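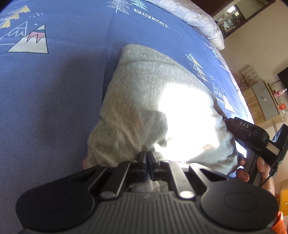 Figure 1. Hand-held demonstration of the sweater task on a bed. The gripper has the near edge of a light gray knit sweater; the DAS tool is at the right edge of the garment.

Kirkano: Hand-Held Demonstrations for Two-Handed Garment Folding
Project report, January
Sibel Oral

1. Scope

The Kirkano project covers the recording of folding demonstrations with hand-held grippers and the training of a folding policy from those recordings. My part was the demonstration protocol, the segmentation of recordings into training episodes, and a comparison with demonstrations recorded by remote control. The control stack on the robot side (Sepp) and the policy network (Gisell) were taken over from earlier projects and are described here only where the protocol depends on them.

2. Background

The previous group recorded all demonstrations through Cedier, our remote control setup. The operator moves a pair of leader arms and the follower arms copy the motion. The recorded joint angles can be used directly as training targets, and every recorded motion is by definition one that the robot can make. The drawback is speed. The operator has no sense of contact force and has to judge from the video whether cloth is between the fingers. With knitwear this takes long enough that operators start to avoid the difficult grasps, and those grasps are then missing from the data.

With hand-held grippers the operator stands at the work surface and does the task directly. The camera on the gripper records what the wrist camera of the robot would see. The arm is absent, so the pose of the gripper has to be recovered afterward, and a motion that was easy for a person may be out of reach for the robot.

3. Task definition

The task is to take a sweater from a crumpled start and bring it to a flat rectangle with the sleeves inside. It is divided into four phases: edge search, spread, sleeve fold, and body fold. Both hands are needed in the spread phase, where one tool holds an edge and the other pulls or presses the cloth on the far side. Figure 1 belongs to this phase.

The garment set had eight items, all knitted. Woven shirts were tried early on and dropped, as the edge search for a shirt is a different problem (collar and buttons give good landmarks, and a soft knit has few). Light colors were kept in the set on purpose.

4. Demonstration protocol

The work surface was a bed. A table would have given a cleaner background, but a mattress yields under the fingers, and the gripper can be pushed slightly below the cloth before closing. Patterned bedding was left in place. Printed shapes give the pose estimation fixed points to track, and plain sheets led to lost tracking in the test recordings.

The operator follows these rules:

Start with both tools open and clear of the garment.
Close the fingers fully before moving sideways.
Do not touch the garment with a bare hand. If this happens, end the episode and mark it.
Hold still briefly at the end of each phase. The segmentation script looks for this pause.
Do not correct a bad fold by shaking the garment. Release, open, and grasp again.

The last rule caused the most trouble. Shaking is what people do with a sweater at home, and both of our two operators fell back into it when tired. The robot arms cannot reproduce the motion within their acceleration limits, so these episodes were removed.

5. Processing

Each recording passes through pose recovery, time alignment of the tools, and segmentation. Alignment uses a shared gesture at the start, in which both tools are closed at the same moment. An error in alignment shows up as one hand letting go before the other has taken hold. I first read this as an operator fault and spent most of a week on it before checking the clocks.

Gisell predicts actions in chunks of eight steps. Grasp events that fell on a chunk border were learned poorly at first. Shifting the start of the training windows at random removed the effect.

Exposure was the other main problem. Light knitwear in direct sun saturates the image and the surface texture disappears in the bright area. Folds are still visible at the margins, where the shading is stronger. I compared three treatments: discarding the affected frames, darkening them, and leaving them unchanged with brightness augmentation on the rest of the set. Discarding frames broke up the episodes. Darkening gave a flat gray patch with no added information. The unchanged frames with augmentation were kept.

6. Comparison with remote control

The same operators recorded the same garments through Cedier. Hand-held episodes were shorter, and the operators tried more kinds of grasp, including shallow pinches at a hem that do not occur in the Cedier data at all. Remote control episodes were smoother at the joint level and none had to be rejected for reach.

Policies were trained on each set separately and then on both. The policy from hand-held data was better in edge search and spread. It was worse in the body fold, where it asked for wrist angles near the joint limit and Sepp clipped them. The clipped motion usually dragged the hem. Training on both sets reduced the dragging but did not remove it.

7. Known limits

A reach check is run only after recording. It should run before the operator leaves the session, so that a rejected episode can be repeated with the same garment and the same light.

The pose recovery assumes a static background. Loose bedding moves when the garment is pulled – the quilt more than the fitted sheet – and the resulting drift is small but goes in the direction of the pull, which makes it hard to filter. Removing loose items from the bed before recording would be the simple fix. It has not been tested.

Finger force is not recorded. The policy learns when to close but not how hard, and Sepp applies a fixed closing force. For thick ribbing at the cuffs the fixed value was too low, and 2 of the garments slipped repeatedly in the sleeve fold. Their cuff grasps are labeled in the episode index and can be left out with the exclude option of the segmentation script.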